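About Lesano

Hello, and thanks for clicking through to the page most people skip! I'm Aranka, and I run Lesano, a little lettering studio at the back of my house with a kettle, too many markers and a long table. We make message boards. Small whiteboards, mostly, the sort you prop on a kitchen shelf or a front desk, with something handwritten on them that's worth reading while you wait for the toast.

I used to work in a school office, and there was a whiteboard beside the sign-in book that was meant for bus changes. On slow mornings I'd write a line on it for the kids. If I forgot, I heard about it (mainly from the Grade 2s, who are ruthless). Then a parent asked if I'd do one for her salon, and her sister wanted one for a baby shower, and by August I had boards drying on top of the fridge and my husband Kálmán was asking politely where the butter had gone.

Kálmán Bognár, for the record, does our packing and all of our bookkeeping. He has never lettered a board and says he never will.

What we make

Our favourites are the small boards with a coloured rim and rounded corners. They're light enough to carry around under your arm and they don't take over a room the way a big one does. Most people choose a few words of encouragement – a new job, exams, a first week at daycare, a friend having a rotten month. I like a sentence that runs over a few short lines and finishes on one good loud word. Shine! is a popular one and I'm not tired of it yet. 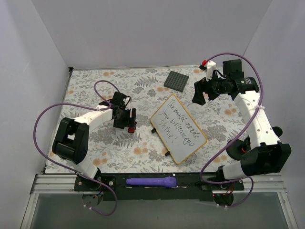 Four lines of marker on one of the small boards, on our leafy table cover.

You can order a board with our wording or yours. I'll write out pretty much anything that fits, including song titles, family sayings and one very long grocery list that somebody wanted as an anniversary present. If your words are too long I'll send you a note and we'll sort it out together. Please don't be shy about odd spellings or nicknames, just type them exactly the way you want them because I do copy what's in front of me!

We also do sets. The classroom set is 24 blank boards in a box with a sheet of ideas for the teacher, and the party set is six lettered ones. Last year we lettered 300 name boards for a graduation dinner, and I'd like to thank my wrist for its patience.

How I letter

I write everything by hand, in dark marker, usually on a slant. People ask about the slant. I'm left-handed and I turn the board until it's comfortable, so it sits diagonally on the table the whole time I'm working, and if I straighten it up my letters go stiff and look like a parking notice. I pencil nothing in. I do a rough on scrap paper to see where the lines break, then I just go, and if the spacing is off I wipe it and start over. Some boards take me two tries and some take the whole afternoon.

The cover on the worktable is off-white with grey leaves and ferns and little orange flowers. Dénes Vincze, who taught me brush lettering years ago at the community centre, thinks I should work on something plain so I can see what I'm doing. He's probably right. I like the flowers, though, and an orange-ish rim looks so cheerful next to them that I haven't been tempted to swap it.

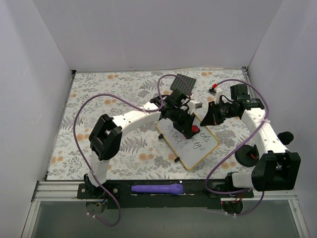 I'm fussier about markers than about tables, I'll admit. Fine tips for the small boards, always, as a fat tip closes up the e's and turns an a into a blob. I store them lying flat. I test each one on a scrap board before it goes anywhere near an order, and the ones that have gone scratchy get demoted to the phone pad in the kitchen.

Looking after your board

A lettered board will wipe clean, so if you'd like to keep the words, keep it out of reach of sleeves and small fingers. When you're ready for a change, use a dry cloth and go gently. Stubborn marks come off with a drop of water. You're welcome to mail a board back to me for a new message too – I only charge for the lettering and the postage.

Who else is here

Imre Barta comes in for the busy stretch before graduation season and does the lovely tall capitals on the party sets. Kornél Szilágyi looks after the website and answers anything to do with shipping. Then there's Fülöp, our elderly dog, who sleeps under the table and has had marker on his ear more than once.

Come and say hello

The studio is open most mornings until noon, and the door is around the side past the lilac. Bring your words on a scrap of paper or on your phone, or come with nothing and we'll have a cup of tea and think of something. Orders placed through the site go out within six days, a bit sooner if Kálmán has tape.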